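Flomstead Home Forum > Floors and Surfaces > Stone and Tile

Topic: Dull patches on polished marble, cleaner or wear?

stonefoot_26
Posted 12th June

Polished marble floor in the living room, white and grey, laid before we bought the house. The shine has gone in patches, mostly in the walking line past the TV console. Elsewhere it still reflects a window sharply. The patches are smooth to a fingernail and do not change color when wet. I have been mopping weekly with diluted white vinegar. Is this etching, traffic wear, or residue? I would like to settle that before paying anyone to polish it.
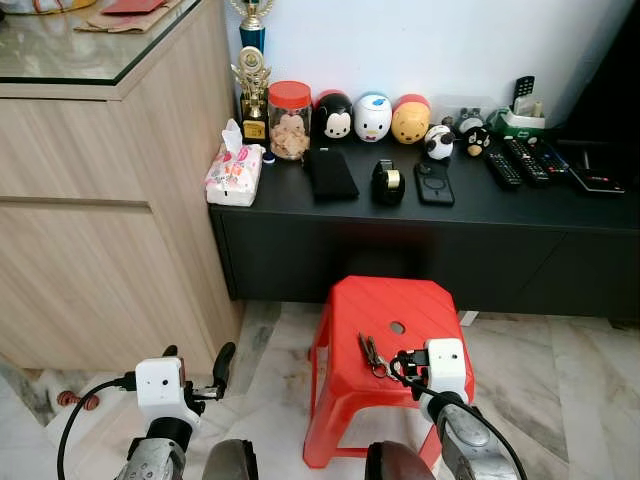 Living room floor, console side, with the red stool

Mylene Panganiban
Moderator

Stop the vinegar today. Marble is calcium carbonate and any acid dissolves the polish, even well diluted. Etching is loss of material, so no cleaner will bring it back. Use a pH-neutral stone soap, then rinse with plain water.

To rule out residue, clean one small square with distilled water and a white microfiber cloth, buff it dry, and compare under a flashlight held low to the floor. If the square comes up brighter, you have film on top of whatever else is there.

grout_line
I don't agree that it's all vinegar. If he mops the whole room with the same bucket, the whole room should be dull. Dullness confined to the walking line is grit abrasion. Marble is about 3 on the Mohs scale and sand is 7. Put a mat at the door and dust mop daily.

Mylene Panganiban
Moderator

A mop is not applied evenly. People wet the dirty line more and go over it twice. Both causes can be present, and the low flashlight will help separate them: fine scratches with a direction to them are abrasion, a flat haze with soft edges is acid.

stonefoot_26
Did the distilled water test. Slight improvement in the square, so there is some film. Under the flashlight I get haze with a few scratches running toward the hallway. Vinegar has been retired.

We also have a marble-patterned panel with orange and rust-red veins, and I don't know whether to treat it the same way.

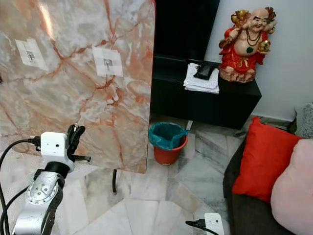
The seller's paperwork only says "Urkero, polished," with no mention of the material. Is there a test that does not leave a mark on the face?

Maribeth Javier
Look at the back and the edges. On natural stone the veins normally carry through the thickness. On a printed surface the pattern stops at the face. Do not use the acid drop test anywhere visible. Until you know, neutral soap is safe on either.

For the floor, haze at that level usually responds to 800 grit, then 1500, then polishing powder, all wet and with a weighted machine. I did mine in Pendale last November and the result has held.

grout_line
800 is too fine a start if there are scratches you can see. You will polish the scratches. Start at 400.

Maribeth Javier
Only if they catch a nail, and he said the patches are smooth. Starting coarse on a floor that doesn't need it means more passes to get back out. Try 800 under the console first and go down a grit if it fails.

rees_tilework
Rees quoted me 305 for one room, powder polish only, no grinding. Worth a phone call before you rent a machine. Ask whether they include edges, as the big pads don't reach the last inch.

stonefoot_26
Will do a test patch at 800 and post the flashlight comparison. Does the film have to be stripped first?

Maribeth Javier
Yes. Alkaline stone stripper, two rinses, and let it dry overnight.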